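MFG 54, Shop Materials and Finishing
Unit 22: Perforated Sheet in Parts Handling

Bring this handout on Thursday. The reading is in the Wainwright packet, starting on page 61.

Terms

Pitch: center-to-center distance between neighboring holes.
Staggered pattern: each row is shifted half a pitch from the row before it, so the holes also line up on the diagonal.
Open area: the share of the sheet taken up by holes, given as a percent.
Margin: the unpunched strip left along an edge. Ask for it on the drawing if you want it. Otherwise the pattern may run right out to the cut.

Why staggered

For the same hole size and the same pitch, a staggered pattern fits more holes into a sheet than straight rows do. It also leaves metal between the holes in a more even layout. Most stock sheet in our rack is staggered. The Drisby catalog lists straight patterns separately.

Bending

A flat perforated sheet is limp compared with solid sheet of the same gauge. Turning down an edge to make a flange stiffens it a good deal. Keep in mind:

Holes on the bend line weaken it and can pull out of round.
The bend can wander if one end of the line crosses more holes than the other.
Deburr before bending. The inside corner is hard to reach afterward.

Surface

Stainless scratches. Parts with teeth or notches on the rim should be set down, never slid. Light scratches on a work surface do not matter for draining or sorting, but they do hold grit, so wipe the sheet before finished parts go on it. Check for scratches under a low light from one side. Straight overhead light gives a glare band that can hide them.

Part size against hole size

A part standing on its end needs a face wide enough to bridge the holes. If it is close to the hole diameter it will tip or catch. Work problems 1 and 2 in the Petent worksheet before lab.
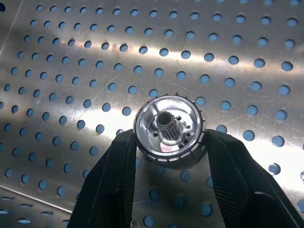 Fig. 1. Notched cylindrical part and staggered perforated stainless sheet with a bent flange.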